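Minutes, Vulter Street Supper Club, April meeting

Called to order at 7:10 p.m., ten minutes being our traditional grace period for parking.

1. Last month's minutes
Approved after the word "edible" was restored to the paragraph on the chowder. 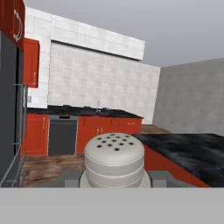

Koen Jansen

Seasoning was raised again. The club remains split between those who salt and those who complain. Tabled until May.

2. Money
Balance is $1250. Hall rental goes up from $100 to $110, which the landlord calls a courtesy rate. Paid, with muttering.
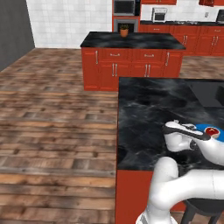
Skullero, April

Letter read from our sister club, who propose a joint steak night and would like us to host, cook and wash up. Reply to say we are flattered — and busy.

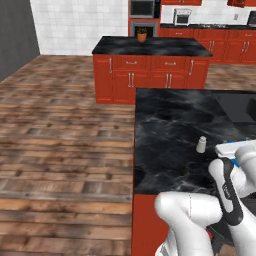
3. Steak night, our own
Moved and carried, with a cap of $200 on meat. Blue plates preferred. A motion to define "medium" was withdrawn after 25 minutes. 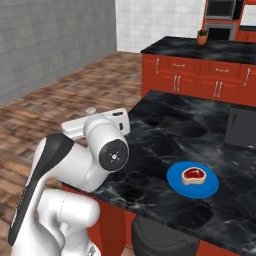
4. Any other business
The Bahrami casserole dish is still missing. Whoever has it is asked to return it clean.

Adjourned 8:50 p.m.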